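Sorting and Traying Small Things
Handout for the second part of the Home Order course
Els Van Leeuwen, with additions by Karlijn Bosman

Welcome back, everyone, and thank you for the lovely notes after the first part (I have read all 52 of them and I promise the question about spice jars will get its own session!). We are moving on from shelves and cupboards to what I like to call the pocket pile, meaning all those little things that come out of bags, coats and shopping trips and settle on the nearest flat surface.

Reading for this part: pages 49 and up in the course book. If you have the older printing, the chapter is called "Bits and Bobs" and it comes a little earlier.

Starting the pile

Clear one table completely and bring the pile to it. I do like a soft surface for this, felt or a folded blanket, because small things stay where you put them and you don't get that awful clatter when a pen rolls off. Spread everything out so nothing is lying underneath anything else. People always want to begin sorting while they are still unpacking, and I understand the temptation, but please wait until the bag is empty and you can see what you have.

Choosing a tray

You need something with an edge. Karlijn swears by plain stainless steel, the kind sold for kitchens, and after years of pretty baskets I have come around to her way of thinking. It wipes clean, it doesn't hold on to smells, and you can put a snack on it without worrying about what was there before. A rectangular tray is good for packets and wrapped things. A round plate looks nice but it is a poor match for anything long, such as a toothpaste box, which will hang over both sides and get knocked off by the first sleeve that passes. Use the plate for the really small pieces, or for things that are round themselves.

The order we use in class

Food first. Anything wrapped or bagged that you mean to eat goes on the tray, and open packets get a clip before they go anywhere. Then bathroom things, which should leave the table as a group and be carried to the bathroom in one trip (I still make two, I'm afraid, but do as I say). Boxes come after that. Open each one and look inside before you decide, even if you are sure you know. I once kept an empty tea box from Zenelia on a shelf for most of a year, feeling very well stocked the whole time.
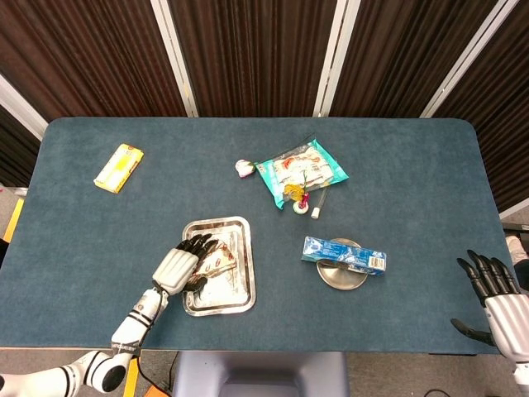 Last of all come the trinkets, and I leave them until the end on purpose. A little flower, a charm, something a child pressed into your hand on the way home: these take longer than all the rest together, and if you start with them you will still be sitting there at supper. Give yourself three places to put them, which we call keep out, keep away and pass on. If a trinket won't go in any of them, put it back on the table and have another look after a cup of tea.

For next time

Do one pocket pile at home and write down the order you worked in, with a line or two on where you got stuck. Bring a tray or plate from your own kitchen, too, whatever shape it is. Karlijn will have her label tape along for anyone who wants to try it. We'll start with your notes and then go on to drawers.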